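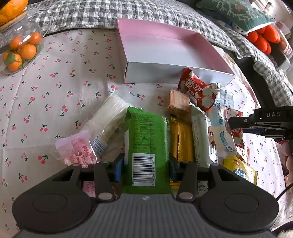 4.2 Grasp planning for thin wrappers

We'll admit we got this bit wrong at first. Our planner (Stomo, built on Justinas's old Brastine code) treated every item as a rigid block, and a crimped packet just isn't one! So we split the job into 2 stages: a coarse pose from the wrist view, then a small correction to the jaw angle once both pads report contact. The correction loop was the fun part to write, and it's only 81 lines. Training used 2000 grasps, with 21 held back for the failure study.

Figure 3 shows the sort of view the corrector has to read, with a white snack packet between the two blue pads and the open pink box of snacks behind it. The print is a gift for tracking, but the crimped seal kept fooling our edge finder, so we mask it.

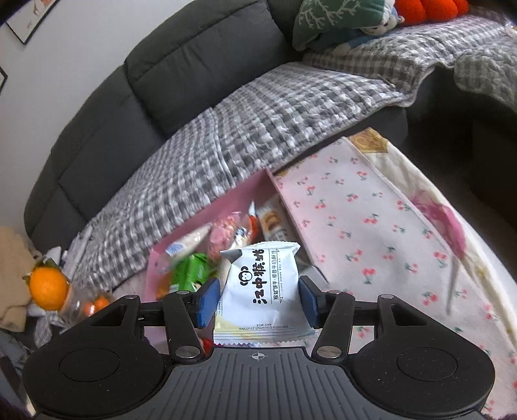
4.3 Choosing where to let go

Placing reuses the same network, with the loss flipped so that it favours a gentle release.

Print this page | E-mail this page

Recent items
Kalniņš: a scheduler for two-handed tasks
Celov logging tools, release notes
Rafail Psarras on contact timing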